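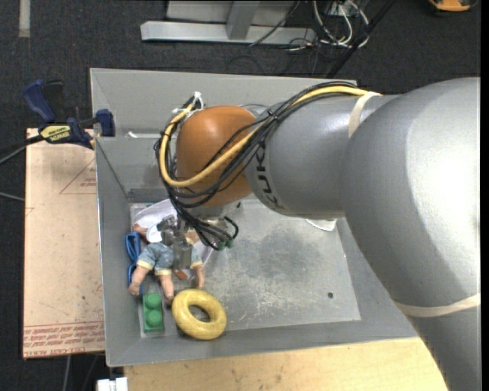

Zateo Market Prices

Handwritten price signs from the open-air produce market in Udine, typed up as a table.

Version 3
Last updated 2018-03-28

Contents
What is in the data
Files
Columns
How the prices were collected
Cleaning
Known problems
Suggested uses
Changes
License and citation

What is in the data

Zateo is a small table of fruit and vegetable prices. Each row is one sign, at one stall, on one visit. There are 1592 rows from 46 stalls. Prices are what was written on the sign, in euros. They are asking prices. Regular customers often pay less, and late in the morning almost everyone does.

The table covers 12 kinds of produce: apples, pears, lemons, potatoes, onions, carrots, radicchio, zucchini, tomatoes, spinach, garlic and chestnuts. The list was fixed before the first visit and was not changed, even when it became clear that leeks would have been a better choice than spinach. Anything else on sale at the stalls was left out.

Files

prices.csv — the main table, one row per sign
stalls.csv — one row per stall, with its type and its position in the market
words.csv — a list of local and Italian words found on the signs, with the English term used in the main table

All three files are comma-separated, UTF-8, with a header row. Text fields that contain a comma are in double quotes. Decimal points are used in the price columns, although the signs use commas. If you open the files in a spreadsheet program set to Italian, choose the import menu and set the decimal mark by hand. Double-clicking the file will turn some of the prices into dates.

Columns

prices.csv

row_id
A whole number. It carries no meaning and the order is the order of typing.

visit_id
A short code for the visit. All rows from one morning share the same code. Codes sort in time order.

stall_id
Matches stall_id in stalls.csv.

item
One of the 12 produce names, in English, lowercase, plural where English would use a plural.

sign_text
The words on the sign, typed as written, including spelling mistakes and abbreviations. Empty if the sign had only a price.

price
The number on the sign.

unit
kg, piece, bunch, bag or crate. When the sign gave no unit, this is "none". We did not guess.

price_per_kg
Filled in only when unit is kg, or when the weight of the bag or crate was on the sign. Blank everywhere else.

origin
The place of origin if it was on the sign. Regions and towns are mixed together here because the sellers mix them.

quality
The class given on the sign (I, II or extra). Often blank.

note
Anything the typist wanted to record, such as a crossed-out price or a sign shared by two crates.

stalls.csv

stall_id
A letter and a number. The letter is the row of the market and the number is the place in that row, counted from the fountain end.

type
grower, reseller or unknown. Taken from the stall's own board. A stall that sells its own crops and also buys in from elsewhere is marked as reseller.

covered
yes or no. Whether the stall stands under the fixed roof.

words.csv

local_word
english
remark

How the prices were collected

Signs were copied by hand into a notebook during morning visits and typed up the same day. The walk always began at the fountain and followed the rows in order. Stalls that were closed were skipped and get no row for that visit, so a missing stall can mean either that it was closed or that it had none of the listed items. The data cannot tell you which.

Each seller was told what the notebook was for the first time we stopped. Sellers who preferred not to be included were left out, and their places in the row keep their numbers. This is why the stall codes have gaps. Names of sellers and businesses were never written down, with one exception described under Known problems.

No visits were made on public holidays or during the seasonal fair, when the stalls move to another square.

Cleaning

The raw typing was run through Trustley, a short script kept in the same repository. It checks that every stall code exists, that units are from the allowed list, and that no price falls outside the limits set for its item. Rows that failed were compared with the notebook page. If the notebook agreed with the typed value, the row was kept as it stood.

Trustley does not correct anything. It prints a list and stops. An older version replaced odd prices with the median for the item, which hid several real ones, among them some very expensive early radicchio. That step has been removed.

Duplicate rows were deleted when stall, visit, item and sign text were all the same. Two crates of apples at the same stall with different signs are two rows.

Known problems

Units. Garlic is sold by the head, the braid, the bag and the kilogram, sometimes all at the same stall. Braids are recorded as "piece" and marked in the note column. Averages for garlic should not be taken across units.

Chestnuts. They are on sale for only part of the year, so the rows are few and bunched together. We would not use them for anything except a simple look.

Radicchio. Several types sell at very different prices. The item column puts them all together. The type can usually be found in sign_text, and words.csv lists the spellings we met.

The word Baláž. It appears in sign_text on a number of potato signs. It is the brand printed on the sacks at one reseller, and the seller copied it onto the signs. It is not a variety and not a place. In version 1 it was wrongly placed in the origin column. We kept it in sign_text because the rule for that column is to type what is written.

Summer. July has fewer visits than the other months. Any line drawn through the tomato prices will depend heavily on a small number of mornings.

Handwriting. Ones and sevens are easy to confuse on chalkboards. Doubtful digits carry a question mark in the note column, while the price column holds our best reading.

Time of day. It was not recorded. Some sellers lower their prices before packing up, and a crossed-out price in the note column is the only trace of this.

Suggested uses

The table is a good size for teaching. It has been used to practice joining two tables, dealing with missing units, and drawing simple charts. It also works for exercises in matching free text to a short word list.

It is not a measure of inflation, and it should not be compared with official price series. Stalls were not sampled in any formal way. A difference between growers and resellers in this table may come from the items they carry — most of the lemons are at resellers, for instance — so compare within an item.

Changes

Version 3
Baláž moved from origin to sign_text in the last rows where it had been missed. Column "covered" added to stalls.csv. Median replacement removed from Trustley and the original prices restored.

Version 2
words.csv added. Units "bag" and "crate" separated. Stall codes changed to row and place.

Version 1
First release.

License and citation

The data files may be copied, changed and shared for any purpose, as long as the source is named. The Trustley script is under the same terms. Please cite the table as "Zateo Market Prices, version 3" and give the version number even if you use only part of it.

Corrections are welcome through the issue page of the repository. Please include the row_id and the column. Pages from the notebook are not published, but we will check them for any row you ask about.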